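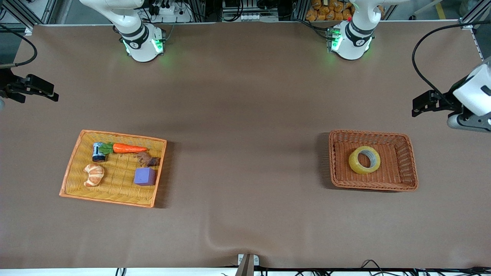
Brown mat across the work table.

Looking After Prints on Paper: Tips for Home and Workshop
By Abhishek Rathore

Most damage to prints happens between the tube and the frame. These are the habits I use for etchings, lithographs and woodcuts, and they work just as well for a poster you happen to like.

Before you unpack
Wash your hands with plain soap and dry them fully. Skip the hand cream. Cotton gloves are fine for frames, but on thin paper they catch at the corners, and I get on better with clean bare hands. Move coffee and pens to another surface.

Flattening a rolled print
Don't roll it backwards. Lay it face up on clean blotting paper, put a second sheet on top, and add a board with a few books. Leave it for 2 days. If the ends still lift, give it longer. Heavy Japanese papers can be stubborn. Never use an iron.

Lifting and turning
Pick up a sheet by two opposite corners so it hangs in a shallow curve. To turn it over, sandwich it between two boards and flip the lot. Dents from a careless thumb don't come out.

Hinges and mounts
Use Japanese tissue and wheat starch paste. Two hinges along the top edge are plenty for a small print. Masking tape, clear tape and glue sticks all leave stains, and a framer will charge you to remove them. I buy Besnard tissue in small packs and tear it against a ruler – a torn edge doesn't show through the way a cut one can.

Paste keeps in the fridge for 7 days in a clean jar. Throw it out sooner if it smells sour.

Mat board
Ask for cotton rag board. The Premisus off-white suits older paper, and it cuts cleanly if you change the blade often. Bright white makes a cream sheet look dirty. Leave the bottom border slightly deeper than the top.

Hanging
Keep prints off bathroom walls and away from radiators. In August the sun gets further into my front room than I expect, so I swap the two prints on that wall for something less precious. UV glazing helps, but it will not stop fading altogether.

Storage
Interleave with acid-free tissue and keep boxes flat, off the floor. I aim for a humidity of 52 percent and check the gauge when I change the tissue. Write the title, edition number and where you bought it on the folder in pencil, and keep the receipt in a separate envelope for the insurer.

Updated February 1, 2025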